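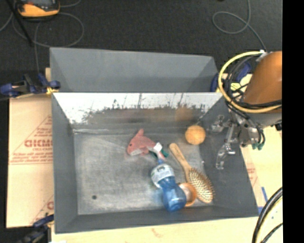
Gorkico Revises Bin Rules for Mixed Household Goods

Gorkico has changed how mixed household goods are stored at its Paterson sorting room. Soft toys, bottles, bowls and brushes may now share one gray divided bin, up to a limit of 20 items per section. The room handled 1,413 items in January, of which 117 had to be sorted again after being placed in the wrong section. Bins with worn floors stay in service unless the divider is loose. The Mevside site will switch to the same rules on Friday. Labels and tags are to be left on all items.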